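What a Two-Arm Folding Cell Costs After the Quote
26/04/2026

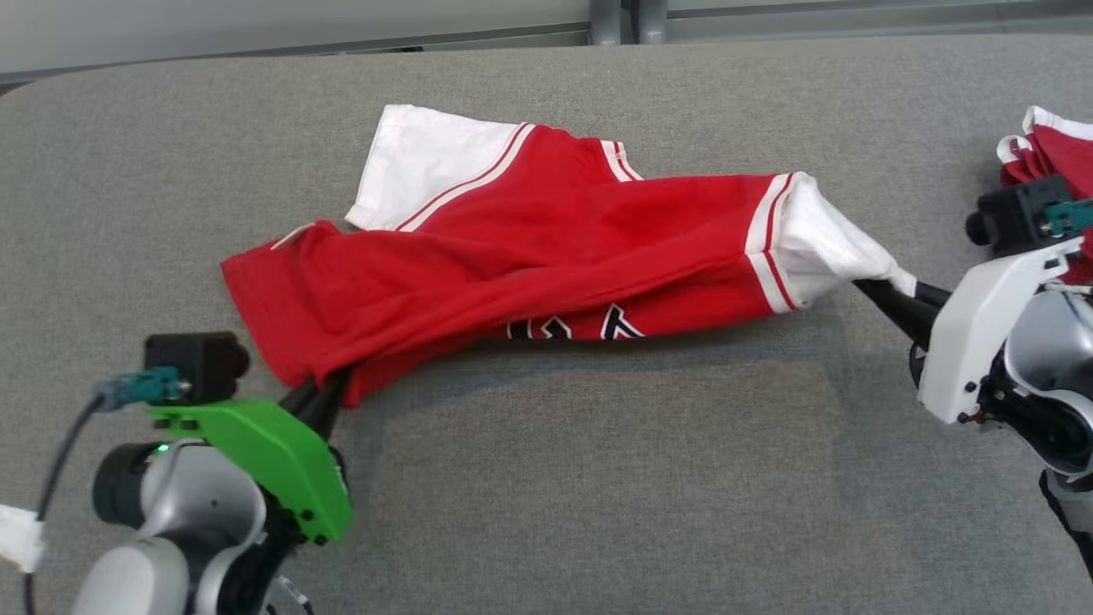 Two grippers hold a red and white jersey by its ends over a gray upholstered table.

The Ovstead laundry plant budgeted for two arms and a table. Its first draft left out the parts that wear: gripper fingers, wrist camera cables and the table cover. Ositley, the integrator, quotes these as a yearly kit at $3227 per cell. Plants that skip the kit tend to buy the same parts singly, at a higher price and with longer lead times.

Floor space was the second gap. The cell needs clearance behind the table for service access, plus room for a cart of unsorted garments. At Ovstead that meant moving one press and rerouting a power drop.

Labor does not fall to zero. The plan allows 15 hours a week for loading, clearing jams and recording new garment types. Team jerseys, with slick fabric and heavy lettering, were given their own line in the schedule.

Clullbridge, the plant's second site, will wait. Its request covers 4 cells and depends on Ovstead reaching up to 2000 garments a week. Lease terms from Taipe are due before the capital budget closes.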